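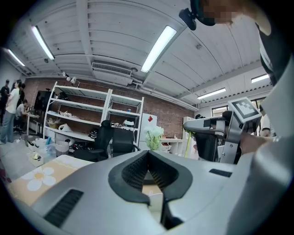

*Figure 3. Hand-held grippers in use. One carries a square marker tag on top.*

## 2. Planning your purchase

Complete this section before you contact Osance for a quote. It applies to the hand-held gripper kit and the optional head camera.

1. **Decide how many operators will work at the same time.** Each operator needs two grippers, left and right. Grippers are sold singly, so check the quantity on the order form.

2. **Measure the floor.** Allow one table per operator and enough room to walk around it. Mark table positions with white tape before the furniture arrives.

3. **List the table items.** Cups, trays, plates and cloths are not part of the kit. Enter them on the worksheet under "Consumables." Buy spares of anything made of glass.

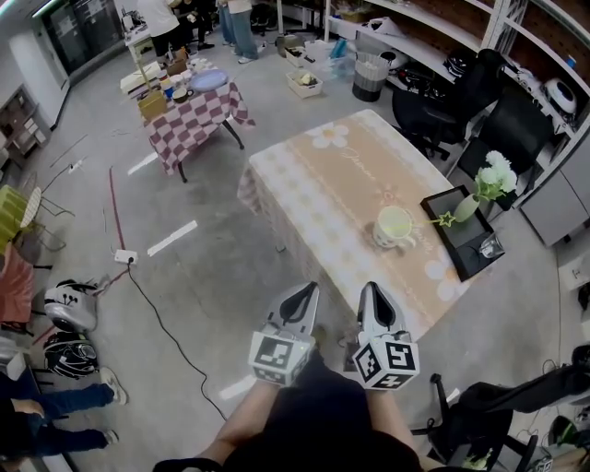 4. **Check power.** Chargers need a grounded outlet. If you must use a power strip, keep it and its cable out of the walking path.

 **Caution:** Do not run cables across a taped work area. An operator looking at the table will not see them.

5. **Budget for wear parts.** Order 3 spare sets of finger pads per gripper for the first year. Marker tags are replaced as a full set. A scratched tag must not be touched up with ink.

6. **Add storage.** Plan for closed bins for small items and open shelving for the larger ones. Arnora shelving fits the kit cases without changes. Other brands may need the center shelf moved.

7. **Fill in the order form.** Use part number 3373 for the gripper and enter the quantity in the second column. Allow 40 working days for delivery.

**Note:** Prices on the worksheet do not include shipping or import charges. Customers supplied through Benítez should ask for a combined quote.

**Note:** Flisis software licenses are counted per workstation. Grippers do not affect the license count.

Send the finished worksheet to Fuad Birhane in Order Planning. Keep a copy, as the installer will ask for it on the first visit. Go to Section 3 when the order has been confirmed.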